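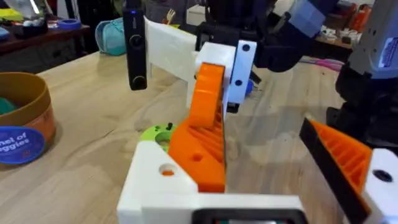 Skorska Trail Weekend: Frequently Asked Questions

Entries and registration

What distances are offered?
There are two races, the Skorska Long and the Skorska Short. The Long goes from Nondport harbor up over the Onu ridge and back down to town on the east side. The Short turns off before the ridge and returns through the forest.

How much climbing is there on the Long?
1080 meters. Most of it comes between the first aid station and the ridge. The last part is downhill on forest road, then pavement through town.

How do I enter?
All entries go through Listside. You need to make an account there if you don't have one. Entries by email, by phone or at the start line are not accepted.

Is there a limit on the number of runners?
Yes. The Long is limited to 329 runners by our permit for the ridge. The Short has a higher limit and has never filled before race week. When the Long is full, Listside opens a waiting list automatically.

How does the waiting list work?
Places are offered in the order people joined the list. You get an email from Listside and have two days to accept and pay. If you don't answer, the place goes to the next person. Please check your spam folder. We can't give back a place that was missed because the email wasn't seen.

Do I need to have run a trail race before?
For the Short, no. For the Long you need one finished mountain or trail race in the past five years. Enter the name of the race and a link to the results on the registration form. Teodor Neagu checks these by hand, so it can take some time before your entry is marked as confirmed.

What is the minimum age?
18 on race day for the Long, 16 for the Short. Runners under 18 need a form signed by a parent or guardian, handed in at bib pickup.

Can I transfer my entry to a friend?
Yes, through Listside, until transfers close in March. The new runner has to meet the same entry rules. Running with another person's bib means disqualification for both of you.

Can I switch from the Long to the Short?
Yes, up to and including bib pickup. The price difference is not refunded. Moving from the Short to the Long is only possible if there are places left.

Do you give refunds?
You get back half of the entry fee if you cancel before transfers close. After that there is no refund. If we have to cancel both races, your entry moves to the next edition or you can ask for the half refund.

Before the race

Where do I pick up my bib?
At the sports hall on Harbor Street in Nondport, the afternoon before the race or on race morning. Long runners should come the afternoon before if they can. Bring photo ID. We don't give bibs to another person, including family members.

What gear is required?
For the Long: a waterproof jacket with a hood, a phone with a charged battery, a survival blanket, a whistle, a cup and room to carry one liter of water. For the Short: a phone, a cup and a windproof jacket. Gear is checked at the start and again at the ridge hut. A missing jacket means you don't start.

Are trail shoes required?
They are not on the list. The upper part of the ridge path is loose rock and road shoes are a bad idea there.

Can I use poles?
On the Long, yes. Keep them folded until you are past the second gate, where the path gets wider. Poles are not allowed on the Short.

Is there parking?
The lot behind the sports hall is free all weekend. It fills early. There is more parking at the ferry terminal, 5 minutes on foot from the start. Don't park along the forest road, because the course uses it and cars are towed.

Is there somewhere to sleep?
You can sleep on the floor of the sports hall with your own mat and sleeping bag. Tick the box when you register. Showers are included. For guesthouses, try Onu village as well as Nondport, but note that there is no morning bus from Onu in time for the start of the Long.

On the course

How is the course marked?
Yellow flags on the way up, red ribbons on the forest section, arrows sprayed on the road in town. The GPX file is on the course page. We update it if the route changes, so download it again in the last week.

Where are the aid stations?
There are three on the Long: at the quarry, at the ridge hut and at the forest lodge. The Short only passes the forest lodge. The ridge hut has water and broth only, as everything is carried up. The other two have water, cola, bread, cheese, oranges and salted potatoes.

Are there cups?
No. Bring your own. This includes the finish.

What are the cutoffs?
The Long has cutoffs at the quarry and the ridge hut. The times are printed on your bib. If you reach the quarry late you can follow the Short route back and you will be listed in the results as a finisher of the Short. If you reach the ridge hut late you will go down with the sweepers.

What if I want to drop out?
Tell the people at the nearest aid station and give them your timing chip. If you can't get to one, call the number on your bib. Don't just go home. In the last edition we searched for nearly two hours for a runner who was already on the ferry.

What happens in bad weather?
We have a lower route for the Long that stays off the ridge. The decision is made by race director Safta Ardeleanu the evening before and is sent by text message to all runners. There is no refund if the lower route is used.

Can my family watch?
The best places are the quarry and the bridge above town. Both can be reached on foot. The ridge hut is closed to spectators.

Are dogs allowed?
Not in the races. On a leash at the start and finish is fine.

After the race

Is there food at the finish?
Every runner gets one hot meal, with a meat or a vegetarian option. The voucher is attached to your bib. Family and friends can buy meals at the same counter.

When are the results available?
Provisional results are on Listside as runners come in. They become final the next evening. If your time looks wrong, write to us before then with your bib number.

I left something in the sports hall. What now?
Lost items are kept at the front desk of the hall for two weeks. After that, clothing is given away. We can mail things if you pay the postage.

Page updated May 26, 2023

Contact | Skorska Trail Weekend, Harbor Street, Nondport | © Skorska Trail Weekend | Back to top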